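Flindeck Scam Token Notes

Thank you for stopping by! Flindeck is a small collection of write-ups on crypto tokens that promised their buyers a great deal and then went quiet, and we hope it saves you an evening or two of digging through old chat channels (we have lost plenty of those ourselves). There are 3529 promotional posts in the set, gathered from 335 token launches, and each post comes with its text, the hour it went up and a label for the kind of promise it makes.

The labels are guaranteed return, referral bonus, locked withdrawal and other. Please be patient with "other", it's a bit of a junk drawer and we are still sorting through it. 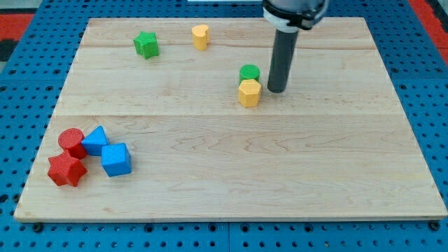 Colored shape blocks on a maple board.

To get going, unpack the archive and open posts.csv in whatever you like best. The Vakura folder holds 800 posts checked by two readers, so start there if you're training a classifier. The Dastola folder has only been read once and it's rougher, with repeated posts and some cut short. Wallet addresses have been removed from both.

Nothing in these files is investment advice, and a token's absence from the list doesn't mean it's safe! Corrections are very welcome through the issues page.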